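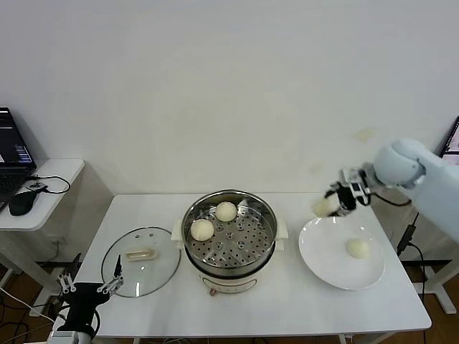 Two buns in the basket, one on the plate, one in the gripper.

How to recover from a stalled bun transfer

Our Camdale cell at the Brornley lab stalled on Tuesday with a bun in its fingers and no opinion about where to put it. The log said "grasp lost." The arm disagreed.

1. Press hold, not reset. Reset opens both grippers, and your bun goes wherever gravity likes.

2. Unplug the steamer before you put a hand near either arm. Steam burns, and so does the basket.

3. Check the lid handle from the wrist view. A finger jammed in that loop is fault 17, and it will take the lid along for the ride.

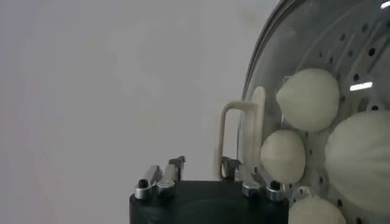
Wrist view: lid on, right finger just under the handle.

4. Jog out at 2 percent speed. Keep the other hand on the stop button - yes, even if you wrote the code.

5. Empty the basket and start the count from zero. The Munro script trusts its old count over its own eyes.
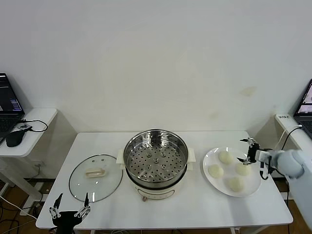 6. Rerun the transfer one bun at a time

Lower the grip force by 6 points first. Ours was set for something much tougher than dough.
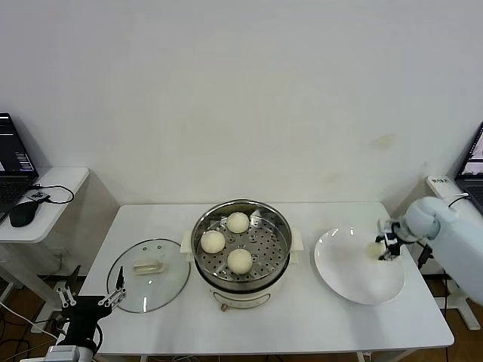 If the fault returns, swap the force sensor cable before you start blaming the software. I did it the other way and lost an afternoon.

Related
Reditz gripper: zeroing the fingers
Why your stop button needs testing

100 shares | 17 comments

Contact | Back to top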